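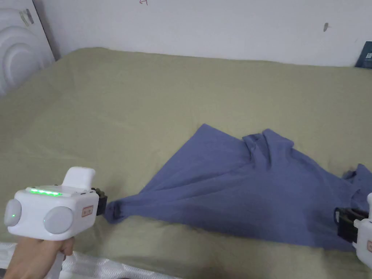
Ilídio Abreu

Aligning two hand-held gripper streams before training

The folding policy in Kokance takes one head camera view and two gripper tracks. All three have to share a clock. If they do not, the model learns to pull on cloth that has not yet been gripped. The steps below assume you have a raw episode on disk and Kokance installed with the Jarton reader.

1. Check the clocks

Run kokance probe on the episode folder. It prints the first and last timestamp of each stream and the mean interval between samples. Gripper tracks should come in at 200 Hz. A lower figure nearly always points to dropped packets, and the episode should be recorded again.

2. Find the offset

Run kokance offset --ref head. The tool compares the closing of each jaw in the width signal with the same event in the head view and writes one offset per gripper. Offsets of roughly 84 ms are normal on our setup. The two grippers need not agree with each other.

If the search fails, look at the contrast between jaw and cloth. Black jaws on a blue T-shirt-like cloth over an olive or khaki sheet separate well enough with the default threshold. Dark cloth does not, and you will need to set --jaw-thresh by hand.

3. Mask the status lights

The green LED strip on top of the gripper is bright enough to pull the feature tracker towards it. Set mask_leds: true in the episode config. The small indicator on the side dome is covered by the same mask. Leave the label on the nose unmasked, as the tracker makes good use of its edges.

4. Handle a gripper that leaves the view

With a wide garment, one gripper often sits partly outside the head view while still holding its side. Do not drop these samples. Set partial_view: keep and the pose is taken from the gripper's own track. Samples are rejected only when the gap between visual and tracked pose stays above 7 mm for 7 samples in a row. Both values are in limits.yaml.

5. Label the tension phase

Mark the start of tension where both jaws are closed and straight creases run from the gripped corner across the fabric. Bunched folds further up the cloth can be ignored at this stage. Use the key T in the Jarton viewer. The end mark is set automatically when either jaw opens.

6. Export

Run kokance export --format chunked. Check that the log lists both offsets. A zero offset means step 2 was skipped.

Known problem: export fails on paths containing accented letters. Felicja Zieliński has a patch on the January branch, not yet merged.

Last changed 27/09/2024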